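Call for Participants: Pilot Evaluation of the Trunik Tabletop Handling Kit

Estenham is looking for small food producers, bakeries, catering kitchens and teaching workshops to take part in a structured evaluation of the Trunik tabletop handling kit. The evaluation covers installation, task setup, daily operation and removal. Applications are open until the end of July.

Background

The Trunik kit is a single-arm handling system intended for light, repetitive transfer work on an ordinary table. It consists of an arm, a two-finger gripper, a wrist camera, a controller and a software package for recording and replaying tasks. It is sold at present to laboratories and integrators. Estenham distributes the kit and provides first-line support.

Laboratory customers generally have staff who can write and debug their own task code. Small producers generally do not. The purpose of this call is to find out how much of the setup can be done by a person whose regular job is something else, and which parts of the documentation fail when that person tries to follow them.

An earlier round was run at our Culthorpe site using packaged goods only: cartons, lidded tubs and sealed pouches. The present round is concerned with unpackaged baked goods and other items that break, crumble or lie at irregular angles in their containers. Participants who handle only sealed goods may still apply but will be given lower priority.

Scope of the work

Each participating site will host one kit for 25 working days. During that time the site will set up at least one transfer task, record demonstrations of it, run it under supervision and report the results. A typical task is moving items one at a time from an open container to a tray, or from a tray to a container. Stacking, decorating, cutting and any work near a heat source are out of scope.

The kit is taught by demonstration. The operator guides the arm through the task with a hand controller while the system records arm position, finger opening and wrist camera video. A set of demonstrations is then sent to a processing server, and a trained task file is returned, normally by the following morning. We ask each site to record 460 demonstrations per task. In the Culthorpe round, smaller sets produced task files that worked on the original table layout and failed when a container was moved by a hand's width.

Demonstrations should include the arrangements that occur in normal work. For baked goods this means items that overlap, lean on a container wall or rest partly on one another. Containers with clear walls are of particular interest, as reflections and shadows from the walls have been a source of grasp errors. 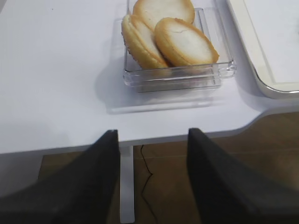 Wrist camera view: three round cookies in a clear container, gripper fingers in the foreground, part of a white tray at upper right.

Items used in the evaluation must not be sold or served afterward. The standard gripper fingers are not certified for food contact. A participant may supply reject or day-old stock, and Estenham will reimburse the ingredient cost of up to 34 batches per site on presentation of a simple written record.

Equipment supplied

Each site will receive:

One Trunik arm with table clamp
One two-finger gripper, fitted, with one spare pair of fingers
One wrist camera, fitted, with spare cable
One controller with power supply and emergency stop
One hand controller for recording demonstrations
One laptop with the task software installed
Printed setup guide and log sheets

The equipment remains the property of Estenham at all times. It is insured by Estenham during transport and while on site, except in cases of use outside the written scope.

Site requirements

The table must be rigid and level, with a flat top at least 30 mm thick at the clamping point or a reinforcing plate fitted underneath. Folding tables are not suitable. The working area must be indoors, dry and free of airborne flour during operation. Sites that mix or sift flour in the same room will need to schedule robot sessions separately.

Lighting should stay the same from session to session. Blinds are recommended where a window is close to the table. A matte table surface is preferred. Polished steel counters may be used if covered with a plain mat, which the site must provide.

One grounded power outlet and a wired or wireless network connection are required. Upload speed matters more than download speed, as each set of demonstrations is large. Sites with a slow connection may record to a portable drive and return it by courier, in which case task files will take longer to arrive.

Cables must be routed so that they cannot be caught by the arm or by a person walking past. The setup guide gives three acceptable layouts. Please read that section before choosing a table position.

Who should take part

Each site must name two people: a lead operator and a second operator. Neither needs a technical qualification. Both must be at least 18, be able to attend the remote training session in full, and be on site for the majority of the evaluation period. Experience with programming or robotics does not disqualify an applicant, but we intend to fill most places with operators who have none.

The lead operator should expect to spend two hours per working day on the evaluation. Recording takes up most of this in the first half of the period. In the second half the time is divided between supervised runs, fault reports and the weekly call.

Data collected

The software records camera video, arm motion, finger position, error codes and session times. The wrist camera faces the work surface, but it can capture hands, floors and nearby objects as the arm moves. Operators are asked to clear the table of paperwork, labels with personal information and anything confidential before each session.

No audio is recorded. Recordings are kept on servers run by our processing partner, Hyvönen, and are used to train task files and improve the grasp software. A site may ask for any individual session to be deleted within 60 days of the end of its evaluation. Deletion after a task file has been trained does not alter that task file.

Payment

Each site receives a fixed participation fee and an hourly payment for operator time, both set out in the agreement sent to shortlisted applicants. The fee is paid in two parts, the first on completion of installation and the second on return of the equipment and log sheets. Payment does not depend on whether the task succeeds. Logs of failed grasps, dropped items and abandoned runs carry the same value as logs of completed runs, and should be filled in with the same care.

There is no obligation to buy. Sites that wish to keep a kit after the evaluation may do so at the standard list price less the rental credit shown in the agreement.

How to apply

Request an application form from the Estenham pilot office and quote reference 544. The completed form should include:

The type of items handled and their approximate size and weight
The containers and trays in use, with the material stated
A sketch of the proposed table position with dimensions
The names of the two operators
Any dates on which the site will be closed

Shortlisted applicants will be contacted for a video call of 45 minutes, during which we will ask to see the table and the power outlet. Applicants who are not selected will be told by email and may ask to be kept on the list for a later round. Forms received after 5:00 p.m. on the closing date will be held for that list.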